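Unholm, Fr., 10. November

Pressemitteilung

Deckel gesucht, Dose vorhanden: Plumidton öffnet Tauschbörse für verwaiste Küchenteile

Jeder Haushalt besitzt eine Schublade, in der Deckel wohnen, zu denen es keine Dosen mehr gibt. Das Tauschhaus Plumidton in Unholm nimmt sich dieses Zustands jetzt an. Ab sofort können Einzelteile aller Art abgegeben, gesucht und mit etwas Glück wieder verheiratet werden. Den Anfang machte im März ein Probelauf, bei dem 603 Teile eingingen, darunter fast 204 Deckel. Zueinander fanden 131 Paare, der Rest wartet noch auf den Richtigen. Besonders gefragt sind runde Deckel mit Rand, am liebsten in Farben, die seit Jahren kein Hersteller mehr freiwillig anbietet.

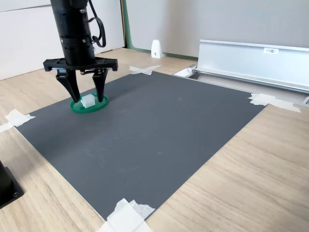

So funktioniert die Börse

Abgegeben wird am Tresen, bitte gespült. Jedes Teil bekommt einen Anhänger mit Durchmesser und Nummer und wandert in die Kartei Pumon, die im Haus entwickelt wurde und mit echten Karteikarten arbeitet. Wer sucht, bringt das verwitwete Gegenstück mit und probiert an. Nach Augenmaß mitgenommene Deckel kommen erfahrungsgemäß zurück, meist beleidigt. Die Teilnahme kostet nichts, die Ausleihe des Messschiebers auch nicht.

Angenommen werden außerdem Siebeinsätze, Schraubringe und Thermoskannenbecher. Kleinteile ohne erkennbaren Zweck dürfen höchstens zu viert abgegeben werden – beim Probelauf hatte diese Kategorie einen eigenen Tisch gebraucht.

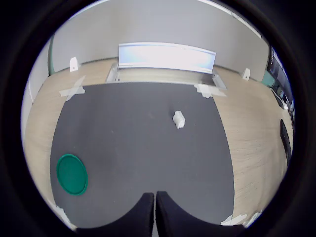

Darius Kazlauskienė räumt ein, die Idee sei aus reiner Gereiztheit entstanden: Er habe für seine Suppe ein Jahr lang einen Teller als Deckel benutzt und das irgendwann als persönliche Niederlage empfunden. Inzwischen besitze er drei passende Deckel, allerdings für denselben Topf.

Zum Start stellt die Haushaltswarenhandlung Jaunzems die Regale. Für Textiles gibt es eine eigene Ecke, in der einzelne Topflappen und Geschirrtücher auf Gesellschaft hoffen. Socken werden weiterhin abgelehnt, das Haus möchte überschaubar bleiben.

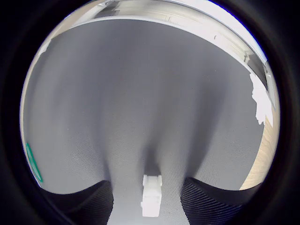
Grauer Stoff mit feiner, diagonaler Webstruktur.

Anfragen der Presse nimmt das Tauschhaus Plumidton am Tresen entgegen, gern mit Deckel.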